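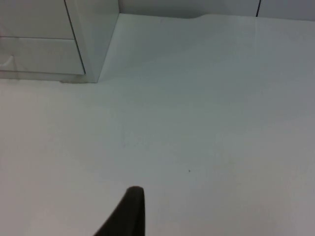

How do you choose between two colleges that look the same on paper? You go to both on an ordinary teaching day, outside of the open house, and you sit in on a class if they let you.

I spent most of last winter helping my daughter pick where to do her two years after high school. She wanted something practical, with a route to a four-year degree if she changed her mind. We ended up with two on the list, Volberg College and the Rirnon Institute. Their brochures could have been swapped and I doubt I would have noticed. Both promised small classes and strong links with employers.

The open houses were in December, a week apart. At each one we got a folder, a tour and a talk in the auditorium. I took notes at both and when I read them back later I couldn't tell which page belonged to which college. The cookies were better at Rirnon.

So we called and asked if she could come back on a regular day. Volberg said yes right away and put her in a morning math class and an afternoon writing workshop. Rirnon took 17 days to answer and then offered a video call with admissions. We took the call. It was friendly, and it covered what was already in the folder.

At Volberg the math class had over 30 students in it, which is not what I would call small. But the teacher knew their names and stopped twice to go back over a step when people looked lost. My daughter said she followed most of it. I waited in the library, where I talked to a couple of second-year students. One of them was retaking a course and told me how that worked, what it cost ($400, including the lab fee) and who she had gone to for help. I learned more from her than from either auditorium.

A few things I would ask now that I didn't think to ask at first:

How many students who start the program finish it? Volberg gave us a figure for each program. Rirnon gave us one for the whole school.

Which credits transfer, and where? "Most of them" is not an answer you can plan around. Ask for the list.

When does the last bus leave? The evening lab at Volberg ends 6 minutes before the last bus to our side of town. She has made it so far by packing up early.

Can you switch programs after the first term? At Volberg you can, with one form. I don't know about Rirnon.

We also looked at Verkovgate for a while, but it was too far to commute and the dorms were full, so it came off the list early.

She started at Volberg three weeks ago, in September 2026. The workload is heavier than she expected and the parking is as bad as everyone said. She dropped one elective and picked up another. I will write again after her first set of grades, and I still need to go through the financial aid forms, which probably deserve a post of their own.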